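Textiles 1, Handout 4: Pile Fabrics
Revised 9/21/23

Pile fabrics have a third set of yarns standing up from a flat ground cloth. Velvet uses extra warp yarns for this. Corduroy and velveteen use extra filling yarns, which float over the ground and are cut after weaving.

In corduroy the floats line up in columns, so the cut ends form ridges called wales. Wale count is the number of ridges per inch. A count of 3 is very wide and used mostly for upholstery. Fine shirting can run above 20.
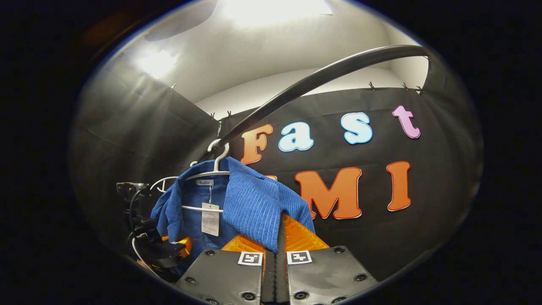

Fig. 1. Blue corduroy with vertical ribs, on a white hanger.

Nap direction. Brush the cloth lengthwise with your palm. Smooth means you are going with the nap; rough means against it. Cut every piece in the same direction — a reversed sleeve will look like a different shade.

Pressing. Lay the fabric face down on a needle board or a spare piece of pile fabric. Use steam and very little pressure.

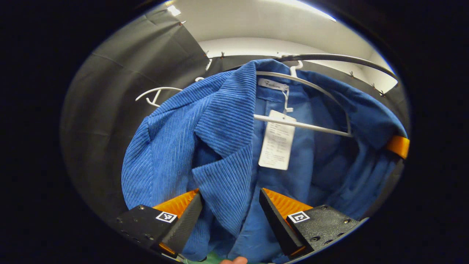

Fig. 2. Blazer in blue corduroy. The ribs of the lapel run at an angle to those of the front.

Lining. A smooth lining helps a jacket slide over other clothes. Corduroy against corduroy grabs.

For lab: bring a 30 cm square of any pile fabric. Read the Brannigan chapter on cut pile first, and skip the section on knits.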